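About Larkbridge

Larkbridge makes and services card wallets. The product line is small: folding wallets with clear plastic sleeves inside, a stitched cover and a strap that closes with a snap. We sell direct, and we supply offices that hand out membership and access cards in quantity.

The company was started by Kenta Sakamoto, who had spent his working life in bag repair, and Torben Hellwig, who came from a stationery wholesaler. The first product was the Plikell, a single-pocket holder with no closure. It was dropped after two production runs. Cards slid out of it when it was carried upside down, and the only fix that held was a strap. The strap needed a snap, the snap needed a reinforced tab, and by that stage it was a different product.

What we make

The current range is built on one pattern. A cover is cut in one piece and stitched along the outer edge. Clear sleeves are fixed inside in a stack, so that the edges fan slightly when the wallet is open and a single sleeve can be lifted with a fingertip. Corners on the cover and on the sleeves are rounded. Square sleeve corners catch on the cards behind them and split early.

The Bitimora is the standard model and has 16 sleeves. The Mnguni uses the same cover with fewer sleeves and suits people who carry four cards or less. Both come in greens and in undyed tan.
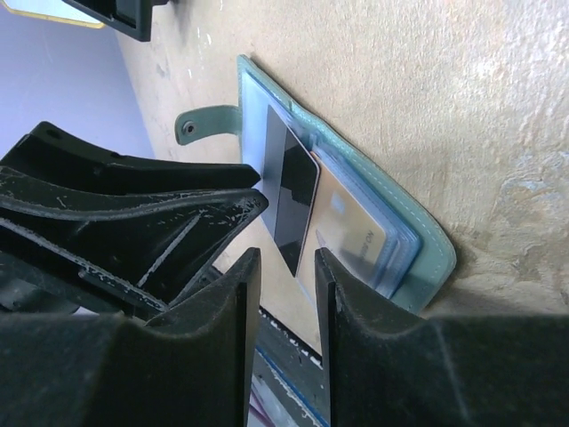 Green card wallet, open, with strap and snap.

The strap is curved and ends in a rounded tab. It is cut slightly long on purpose. A full wallet is thicker than an empty one, and a strap cut to the empty thickness will pull at the snap as soon as the sleeves are loaded. Customers sometimes report a new strap as loose. With the sleeves filled it closes flat.

How we test

Each production batch is sampled before it ships. The sample wallets are loaded with standard cards and each sleeve is put through 1000 insertions and removals. We record the pull needed to start the card moving, the condition of the sleeve mouth and any whitening of the plastic along the fold. A sleeve fails if the mouth tears or if the card can fall out under its own weight with the wallet held open and inverted.

The highest count reached by the old sleeve film before splitting was 1065, which left too small a margin over the test figure. The film was changed the following January. The new film is stiffer and takes a few days of use to ease.

Snaps are tested separately on offcuts of cover material. The usual failure is in the material around the snap and seldom in the snap itself, so the tab is backed with a second layer.

Glossy cards and matte cards behave differently. A glossy card tends to cling to clear film, particularly in a warm pocket, and the first few millimeters of travel take most of the effort. Matte cards release sooner but leave more dust in the sleeve. Both types are included in every test load. 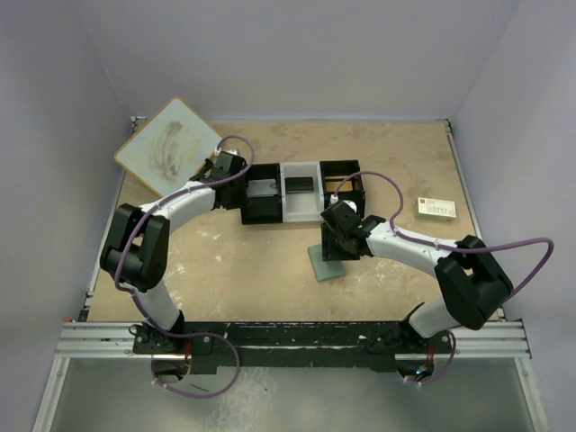 Can I put two cards in one sleeve?
Two thin cards will fit, but the sleeve mouth stretches and may not hold a single card firmly afterward. We recommend one card per sleeve.

Repair and replacement

Sleeve stacks can be replaced. The old stack is unpicked along the inner edge, the cover is cleaned and a new stack is sewn in on the same line. Covers usually outlast two stacks. Snaps can be replaced as long as the tab is sound; if it has torn, the whole strap is changed. We do not recolor covers.

Please empty the wallet before mailing it. Wallets that arrive with cards inside are set aside unopened until the owner has been contacted, and that delays the work.

Care in use

Wipe the cover with a damp cloth and let it dry open, away from a heater. Sleeves can be cleaned with a dry cotton cloth. Alcohol wipes cloud the film. To take out a card that has been in place for a long time, lay the wallet open on a table, hold the cover flat and draw the card out in line with the sleeve. 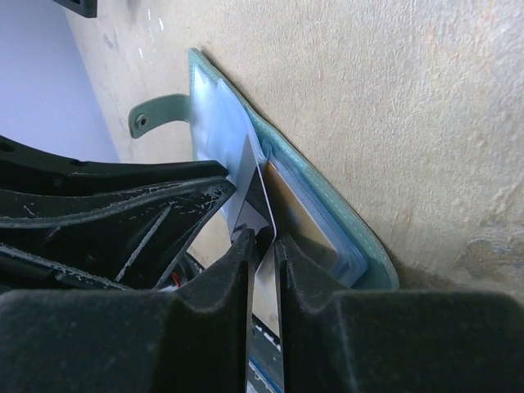 Pulling at an angle puts the load on one corner of the sleeve mouth, and that is where most returned sleeves have split. If the card will not move, flex the wallet gently once or twice along its length to break the contact between the card and the film, then try again.

Embossed cards should go in with the raised characters facing the cover.

Orders and contact

Single wallets are sent out in plain card mailers. Office orders are packed flat with the straps open. Torben Hellwig handles trade accounts and Kenta Sakamoto handles repairs. The workshop answers the phone until 4 p.m. Messages left after that are returned the next working morning.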